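Drotside Packaging Project
Section 3: Unwrapping the multipacks
Sigrun Eide

By October our project had a title, a folder and no agreed idea of what we were studying. We settled on the outer wrap of bottled drinks – the part every shopper rips off and forgets. The bench in Trinham got a green mat, and the orange drink went on it.

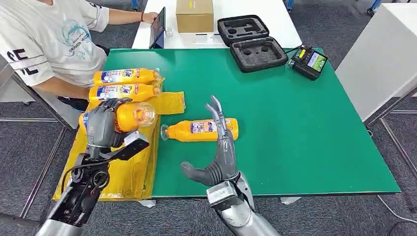
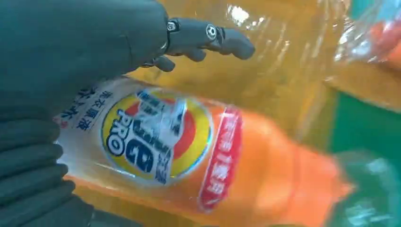 The brief from Levchenko asked for wrap that "opens cleanly", a phrase written by someone with strong fingernails. Film that tears in a straight line leaves one piece to throw away. Film that tears as it pleases leaves a heap, and the heap gets onto everything.

Round bottles make matters worse. Once the wrap is off they lie down at any angle they like, and standing them up again took more of our timetable than I had allowed for. I had allowed for none.

Our budget was 3,000 kroner, of which we spent 2,536, mostly on drinks. The Grorkavell film arrived late and is covered in section 4, along with the perforated sort. I would also like a mat with a raised edge before then, and have put in a request on the proper form.

Draft handed in Friday, November 3, 2023. Tables to follow.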